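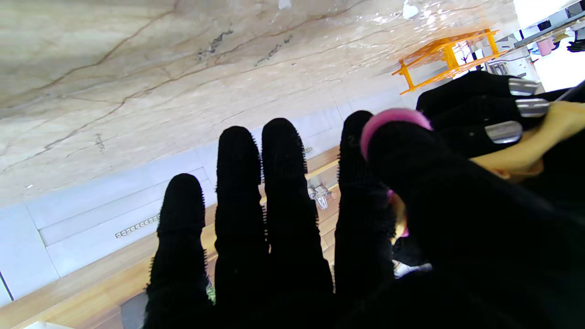

About Flurness

Flurness calibrates and repairs pressure gauges, transmitters and the odd thermometer for plants that can't wait three weeks for a certificate. Small shop. One building in Pomham, 8 people, a lot of brass fittings in drawers.

Been meaning to rewrite this page for ages. The old one said we were "launching soon" and we'd been open for years by then.

How we got going

Reynaldo Galang started the business after a long stretch as an instrument tech at a food plant. His complaint was simple. Gauges went out for calibration in one box and came back in another, with a sticker, a one-line certificate and no word on how far off they'd been when they arrived. So you had no idea if last month's product was made at the right pressure. He wanted the before numbers as well as the after numbers.

First bench was a used deadweight tester on a kitchen counter he got from a remodel. First customer was Rosetti, the bottling outfit across the river, who had a drawer full of gauges and no time to look at any of them. They are still a customer. The drawer is still full, but it gets rotated now.

We moved to the current building one May, when the landlord at the old unit decided he wanted it for boats. Nicer floor here. Better temperature control, which matters more than people think - a calibration room that swings with the afternoon sun is no use to anyone.

What we do

Pressure gauges, dial and digital. Vacuum and compound too.
Pressure transmitters, 4-20 mA and most digital protocols. Ask first if it's something old.
Differential pressure for filters, clean rooms, air handlers.
Bimetal and RTD thermometers, dry block only. No liquid baths at the moment.
Gauge repair: new movements, lenses, pointers, refill of liquid filled cases.
Diaphragm seals, fitted and filled. Tell us the process fluid before you ship, please.

What we don't do: load cells, flow meters, torque, anything electrical over and above the loop. We get asked weekly. For flow we send people to Lumanlan, who have the rig for it and who send us their pressure work in return. No commission either way, just easier.

How a job goes

You email a list. Make, range, connection size, tag number if it has one. Photo of the dial is fine if you can't read the model, most of ours start that way.

We send a price. It covers as-found readings, adjustment if it needs it and as-left readings. Repair is extra and we call before doing it. If a gauge costs less to replace than to fix we'll say so on the phone and you can decide.

Box arrives, gets logged same day, everything gets cleaned. Oxygen service gauges get kept apart from the rest from the moment they come in, they have their own bench and their own fittings. If yours are for oxygen, write it on the outside of the box. Big letters.

Then they sit in the room overnight to settle. After that, readings up the scale and back down, so you get hysteresis as well as error. Dial gauges get tapped lightly at each point and we record before and after the tap. Certificate goes out as a PDF with the raw numbers in it, paper copy on request.

Normal turnaround is 8 working days. Rush jobs cost more and we only take them if there's really bench time, otherwise its not fair on the ones already in line.

The reference gear

Our deadweight testers and reference gauges go out to an accredited lab on a fixed schedule and we keep the certificates in a binder by the door. Anybody visiting can read it. Serial numbers of whatever was used on your job are on your certificate, so you can trace it back without ringing us.

When a reference is away we use the second one. If both are away, we don't do that range until one's back. Has happened once. We called the customers it affected and most were fine about it.

On site work

Two days a week there's a van out. Covers anything within 57 miles of Pomham, further if it's a shutdown and there's enough to fill the day. We bring a hand pump, portable reference, spare gaskets and thread tape. You bring somebody who can isolate the line and a permit if your site uses them. We won't pull an instrument off a live line, please don't ask the tech to.

Minimum for a site visit is half a day. Works out better than shipping once you have 40 or so instruments, under that it's usually cheaper to box them up.

The people

Reynaldo still runs the high pressure bench and does most of the quoting, generally before 7 am, so don't be surprised by the time on the email. Four techs on the benches, one on the van. Office is two people who handle recieving, invoices and the recall reminders. If you phone and it rings a while, somebody's on the other side of the building with gloves on. Leave a message.

We train our own. Newest tech came from bicycle repair and was good with small screws from the first week. Everybody starts on cleaning and as-found readings and doesn't sign a certificate till they've done a full round of blind repeats against someone senior.

Recall reminders

Free with any job. Email a month before due date with the list. We don't pick your interval for you but if a gauge comes back dead on three times in a row we'll mention that you could probably stretch it. And if it drifts every single time, same conversation the other way.

Visiting and shipping

Counter is open 7.30 am to 4 pm, closed for lunch at noon. Drop-offs fine without an appointment. Loading door is around the side, bell on the left, push it hard.

Packing: cap the threads, wrap each one seperately, no loose gauges rolling around in a carton. Drain them. If it's been on anything nasty put the safety sheet on top where we see it first. Boxes without one go on the shelf until we've talked to you.

Customers with an account can skip the quote step for repeat items, just put the last job number on the packing slip.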